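About Gandow Newspapers and Paper Ephemera

Gandow buys, grades and sells original historical newspapers. The stock consists of complete issues and single sections, mostly American, with smaller holdings in Spanish-language papers from the border states and a shelf of illustrated weeklies. We do not sell reproductions. Facsimiles that come in with a purchased lot are stamped on the back and used for training.

The business was started by Rigoberto Barajas, who had worked as a pressman and later as a bindery foreman. He bought his first bound volumes when a county library replaced its paper run with microfilm. Heriberto Sandoval joined as cataloger and now handles grading, item descriptions and correspondence with institutions. Rigoberto still does all of the disbinding.

What we hold

The online catalog currently lists 1,377 issues. Unlisted stock is larger and is held in the Solís room, named for the family whose collection made up our first major purchase. Material in the Solís room has been sorted by title and decade but has not been collated, so we cannot confirm a specific date without pulling the box. Requests for a date search are answered in the order received.

The main areas of the catalog are:

Elections, inaugurations and resignations
Court rulings and trials
Labor disputes and strikes
Space flight
Floods, fires and earthquakes
First and last issues of local papers
Sunday comic and rotogravure sections

State and local politics is the strongest area. A paper printed in the city or county where an event took place usually sells ahead of a larger paper printed elsewhere, and the catalog can be sorted by distance between the place of publication and the event. Where more than one edition was printed on the same day, the edition is given if it appears on the front page. If no edition mark is present, the field is left blank.

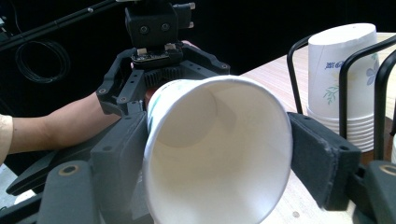 Grading

Each issue is graded on paper, completeness and display. These are separate grades and are not averaged.

Paper is graded by color and by flexibility at the fold. Rag paper, used by most American papers until the later nineteenth century, is normally in better condition than wood pulp paper printed decades afterward. Buyers are often surprised by this. A pulp issue that has been kept flat and dark can grade well, but it will continue to tone if it is hung in direct light.

Completeness is graded by page count against the folio numbers. An issue is called complete only if every section is present. "First section only" means that the front section is complete and all others are missing. "Front leaf" means a single sheet, printed on both sides. Missing coupons, clipped photographs and cut mastheads are listed by page number.

Display refers to the front page as it would look in a frame. Headline size, the position of the main report above or below the fold, library stamps, mailing labels and subscriber names are all noted. A library stamp in the margin lowers the display grade by one step. A stamp across the headline lowers it by 2.

We changed the wording of the display grade in June. Older listings that use the terms "bold" and "quiet" are being rewritten as they come up for review, and both sets of terms will be found in the catalog for a while.

Disbinding and repair

Many older issues on the market come from bound library volumes. The binding edge is often trimmed close, and some issues show small sewing holes along the spine. We remove issues from volumes by cutting the sewing thread and lifting the old glue from the spine - the pages are never sheared off. Volumes with good bindings and complete runs are offered whole for a period before any disbinding is done.

Repairs are limited to closed tears and weak spines. We use thin Japanese tissue and wheat starch paste, and every repair is listed. We do not bleach paper, fill losses or touch up ink. Issues that arrive with pressure-sensitive tape are sold with the tape in place unless it lifts without taking fibers with it.
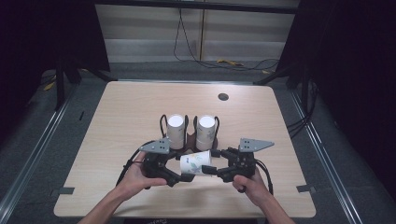 Storage and shipping

Stock is stored flat in buffered folders inside closed boxes. Issues larger than the standard folder are kept in map drawers and are marked "oversize" in the catalog. Oversize issues cost more to ship flat, and the shipping amount shown at checkout does not include the difference. We write with the correct amount before charging the order.

Issues originally folded for sale are shipped with a single fold, in a sleeve with a stiff board on each side. Papers that have never been folded are shipped flat. Rolled shipping is not offered, including on request. A certificate giving title, date, place of publication and grade is included with each order at no charge.

Returns are accepted if an issue does not match its listing. The sleeve may be opened. We ask only that the issue come back between the same boards.

Gralier index

Catalog records are built from the Gralier index, a database written in-house by Heriberto. It stores the banner headline, subheads, names of persons in the lead report, and the page on which continued text resumes. The index can be searched by headline word or by name. It does not contain full article text. Records for inside pages exist only where an inside report is the reason the issue is listed - for example, an early short notice about a person who was later elected to office.

Errors reported by readers are checked against the paper copy before the record is changed. If the issue has already been sold, the record is corrected from our scan of the front page.

Institutions and press use

Gandow supplies museums, school districts, law offices and film productions. Rentals are limited to issues with a paper grade high enough to stand handling. The Ciltitz set is a teaching group of 200 duplicates in lower grades, lent to schools for the cost of shipping in both directions. Teachers may request up to one box per term. Titles in the set vary with wear and replacement, and the list sent with each box is the correct one.

Scans of front pages are available for research. We do not grant reproduction rights, which may still be held by the publisher or its successor.

Selling to us

We buy bound volumes, loose runs and single issues. The most recent large purchase was a closed newsroom library of some 2,000 loose issues, and most of it is still being collated. Send the title, the date range and a note on how the papers were stored. Photographs of the front page and the spine are useful. Papers saved by households after well-known events are common, and in most cases the offer will be low. Local papers with small print runs are worth asking about, whatever the headline.

Visits to the stock rooms are by appointment, mornings only. Pencils are provided.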